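3.2 Equipment Budget and Purchase Planning

The second cell was planned on a budget fixed in December, before the task list was final.
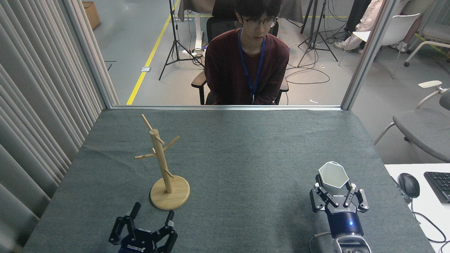 Figure 2. Mug tree task in the two-arm cell. The right gripper holds a white hexagonal cup; the left gripper is open beside the wooden base.

We split the purchase into three groups: arms and grippers, the enclosure, and task objects. The arms took 70 percent of the money. Grippers were quoted separately by two resellers, Skadov and Holub, and the quotes differed mainly in the length of the service contract. We chose the shorter contract and put the difference into spare fingertips and cables, the parts we had replaced most often in the first cell.

Task objects are easy to leave out of a plan. The mug tree task in Figure 2 needs only a stand and cups, but cups wear and chip, and a discontinued shape means the trials cannot be repeated with the same object. We bought 30 cups in one order from Plilitz and set aside $580 for all small items, including table cloths and replacement stands. This was the only line we later raised.

Two-arm work also changed the order of buying. A single arm can hang a cup on a fixed stand, so we had first planned to add the second arm a year later. Mahlet Tekleab reviewed the task list and found five tasks in which one arm must steady an object for the other. Buying both arms at once let us size the table and its enclosure a single time – moving partitions after installation had cost the Plondadwood lab several weeks of use.

Operator hours were charged to a different account and are left out of the totals in Table 3. A group without such an account should budget for them from the start.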